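工单 312：黑底白花方巾，洗后掉色、边缘卷曲、叠不平

提交人：Seon-mi Shin
产品：Trondik 方巾，黑底，白色佩斯利花纹
购入渠道：Brellmont 网店
状态：处理中

提交内容

方巾一共买了 7 条，都是黑底白花，给店里做包装和垫布用的。页面上写“预缩水，不掉色，可机洗”。这三句话我现在一句也不太信。

第一次洗完，洗衣盆里的水是灰的，不算很黑，但绝对不是清水。白色花纹里细的那几圈，也就是水滴形里面绕来绕去的线，看着发乌。边上那一圈像花边的白纹，本来应该是一条直边，洗完往里卷，怎么折都折不成方的。折好放在桌上，过一会儿角就翘起来，中间鼓一块。

客服第一次回复让我“用熨斗低温熨烫即可”。我熨了。熨完是平的，隔一晚又卷。所以我不认为这是熨不熨的问题，请给一个说得通的解释。

补充：木桌上有一小块深色的印子，靠近桌边。我一开始怀疑是方巾掉的色，所以把这件事也写进来。

客服回复（第一次跟进）

您好，感谢反馈。新方巾首次下水有少量浮色属于正常现象，建议加盐浸泡固色后再使用。卷边可通过蒸汽熨烫改善。如仍有疑问，欢迎补充信息。

提交人回复

“浮色属于正常现象”和页面上的“不掉色”，哪一句算数？请不要两句都算。

加盐固色这个说法我也查过，网上抄来抄去，没看见一个人说清楚盐对已经染好的布还能干什么。我愿意试，但我要做对照，不然试完你们说有效，我说没效，又是一轮扯皮。

排查记录

第一步，盐水浸泡。
拿两条没下过水的，一条泡盐水，一条泡清水，同一个牌子的盆，同样的时间，同样的冷水。捞出来以后，两盆水都有颜色。我把白纸巾分别蘸进去再晾干，两张都是浅灰，放一起分不出哪张是哪张。
结论：盐没帮上什么忙。也许有一点，我看不出来。

第二步，白醋。
有人建议加白醋。又试了一条。水照样灰，布上还有味道，晾了很久才散。不推荐。

第三步，反复清水漂洗。
这个反而有用。冷水单独洗，洗完拧干，再换水，到第四遍水基本是清的。之后拿湿白布在黑底上用力擦，白布上只剩很淡的一点。
结论：多出来的染料洗掉就好了，跟盐和醋没关系。那页面上的“不掉色”就应该改成“请先单独漂洗数次”，一句话的事。

第四步，检查卷边。
这一步花的时间最多。我原先以为是面料缩水，量了一下，布身缩得不多，缩得多的是缝边的那条线。线短了，边就被拽着往里走，自然要卷。熨斗只能把它压平一会儿，布一受潮又回去。
验证方法：挑一条卷得最厉害的，把其中一边的缝线拆掉，别的三边不动。拆掉的那边当场就松了，喷水再晾干也是平的。另外三边照旧卷。
结论：是缝线的问题，面料本身我挑不出太大毛病。

第五步，桌上那块印子。
为公平起见也写清楚。我把湿方巾铺在同一张桌子的另一个位置，压了一本书，过夜。拿开以后木头上什么颜色都没留下。再拿湿布去擦原来那块印子，擦不掉，布上也没有黑色。所以这块印子多半不是方巾弄的，可能早就在那儿了，只是我以前没注意。这一条我撤回。

第六步，折法。
既然边不直，按边对齐就永远折不正。我改成按花纹对齐：先找布面上成团的花，把对角两团叠到一起，再往下折。边上多出来的不管它，往里一掖。这样折出来至少看着是方的，但是搁在桌沿容易往下滑，垂下去一截，又皱成一堆。要整块放在桌面中间才行。

客服回复（第二次跟进）

您好，您反馈的缝线问题已转给产品部门。关于折叠，我们的合作方 Setiawan 整理了一份收纳指南，推荐使用 Plaltavow 折叠板，可保持边缘平整。

提交人回复

我报的是边会卷，你们推荐我再买一块板。板子抽走以后边还是会卷，这一点指南里没提。指南我从头看到尾，里面用来示范的全是没洗过的新方巾。请找一条洗过三次的再示范一遍，我很愿意看。

另外，页面上显示这款有 1,569 条评价，绝大多数是好评。我往下翻了很久，写的基本都是“收到了，花纹好看”。花纹是好看，我没说不好看。但刚收到就写的评价说明不了洗后的情况，提到洗过的我只找到零星几条，其中多数也说边卷了。

目前的摆放情况，方巾在木桌面上，黑底白纹，边上那条白色花边看得比较清楚，布身还是拱着皱着，有一处深色的褶垂下来：

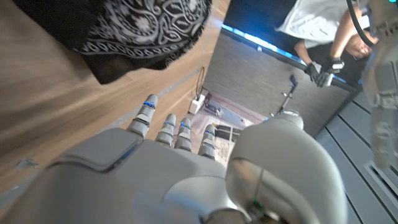
阿浩：我买的是同款，也卷边，不过我不觉得全是缝线的错。我那条是脱水时跟牛仔裤一起甩的，拿出来边拧得像麻花。后来单独手洗，不脱水，用毛巾卷着吸水，再摊平晾，卷得就轻多了。你拆线那一步是不是把边也顺手抻直了？抻过的话不能全算在线头上。

提交人回复

问得有道理。我拆线的时候确实用手捋过那条边，没法保证没抻到。所以又做了一次：再拿一条，两条对边都用同样的力气捋一遍，只拆其中一边的线，然后一起喷湿，平摊晾干。拆了的那边还是平的，没拆的那边又卷回去了，但比原来轻一点。

所以我改一下说法：缝线是主要原因，脱水会让它更严重。你那个毛巾吸水的办法我也试了，管用，就是慢，一条一条来，要是像有的店那样一次洗 200 条，根本没人会这么干。

暂时的处理办法，给同样遇到这个问题的人参考：

新方巾先用冷水单独漂洗，漂到水清为止，别跟浅色衣物混洗。
不要机器脱水，用干毛巾卷起来按压。
晾的时候摊平，不要夹着角挂。
折的时候看花纹，别看边。
实在要边直，就拆线重新缝一道松一点的。我自己缝了一条，针脚难看，但边是直的。
盐和醋可以省下来做饭。

还没解决的问题

一，页面上的“不掉色”到现在还没改。我今天又看了一次。
二，“预缩水”指的是面料还是成品？如果只是面料，请写明白。缝线没有预缩，成品就不能这么叫。
三，同一批货里有没有换过缝线？我手里有一条明显卷得轻，花纹一样，尺寸一样，缝线摸着软一些。我怀疑是两批货混着发的，但没有证据，请核对。
四，退换问题。客服说洗过的不能退。可是不洗就看不出它卷边，这个规定请重新考虑。

客服回复（第三次跟进）

您好，第三项已提交仓库核对，第一、二项已转页面编辑。第四项可为您申请更换两条，请确认是否接受，确认后工单将自动关闭。

提交人回复

更换可以接受，前提是换来的缝线跟卷得轻的那条一样，否则洗一次又回到原点。工单请不要自动关闭，等我收到并洗过以后再说。

状态：等待仓库核对，工单保持开启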